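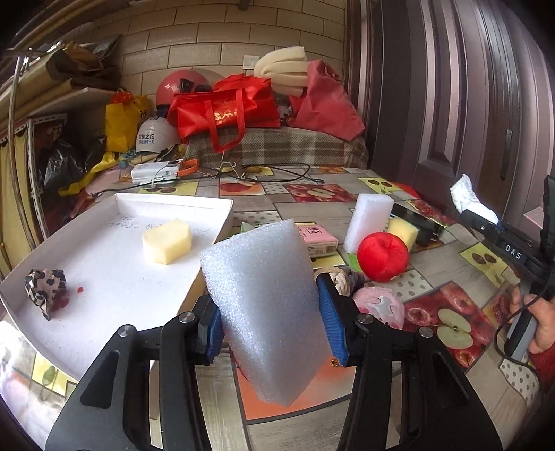
My pension statements and the great kitchen drawer

September 10, 2025

I finally opened the drawer. You know the one — takeaway menus, dead batteries, and at the bottom a wad of pension letters I'd been shoving in there since my first proper job at Hamitz. I was 24 when I left and I'd more or less decided that money had evaporated.

Well, it hadn't! Catríona Moriarty, who I used to share a desk with, had tracked hers down in July and kept nagging me to do the same. So I made a pot of tea, put every letter in date order and found I had 2 old workplace pensions, one from Hamitz and one from my short and miserable stretch at Phelan. Both had been posting things to a flat in Transtead I moved out of years ago.

The Hamitz one was easy. I rang up, answered a few security questions, gave them my new address and had a login by teatime.

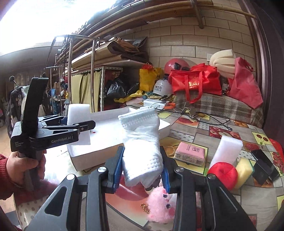

Phelan was more of a slog. The scheme had been handed over to another provider, Itbridge, and they wanted my old payroll number (who keeps that?). I found it in the end on a crumpled payslip, and then waited 4 weeks for a letter telling me what I had. It isn't a fortune. On today's figures the pair of them would pay me up to £200 a month from the age of 66, which I'd have walked straight past if Catríona had been less of a nag.

I haven't merged them yet. My sister-in-law Muireann Lenihan did that with hers and lost a guarantee she didn't know she had, so I'm reading the small print first — slowly, with biscuits. I've also updated the form saying who gets the money if I die, as the Phelan one still named an ex-boyfriend. Sorry, Declan.

Next job is the savings account I opened as a student. I think the book is in the loft.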